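New floor for the Clellville hall

Last updated: September
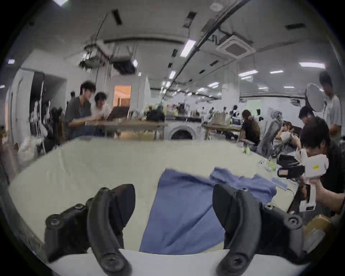
Hongjun Long
Clerk of works (semi-retired), Clellville

The tender for the hall floor closed last month and the job has gone to Adeyemi, a builder from Vovstead. Four firms picked up the documents and two put in a price. I've had a few people ask me what the work covers, so I'm writing it down once.

The existing floor is hardwood strip on bearers, and the bearers sit on brick piers that were never all the same height. Over the years people packed them with whatever was in the ute. At the stage end there is a dip of 41 millimetres across the width of the doorway. You can feel it if you push a trolley over it.

Adeyemi will lift the boards, take out the bearers and most of the piers, and pour a slab on compacted fill. The good boards go back down over the top. The rest will be sold, probably through the salvage yard on the Vovstead road. I would have kept the timber subfloor myself and said so at the site meeting, but the price difference was small and the slab will cope with the scissor lift when the lights need changing.

Things that are in the contract:

- 200 square metres of slab, including the kitchen and the side passage
- a ramp at the east door, with a handrail on both sides
- new skirting throughout, painted grey

Things that are not: the toilets, the roof, and the car park. The car park is a separate job and there is no money for it yet.

Shaohua Jin did the drawings and has been good about answering the phone. The one argument so far has been over drainage at the back wall. The old pipe is clay and runs under the kitchen. We settled on replacing it now — $1,816 extra — while the ground is open.

The side gate stays locked during the work. Use Ivosov Street if you need to get to the tennis courts.

3 comments
Shared 41 times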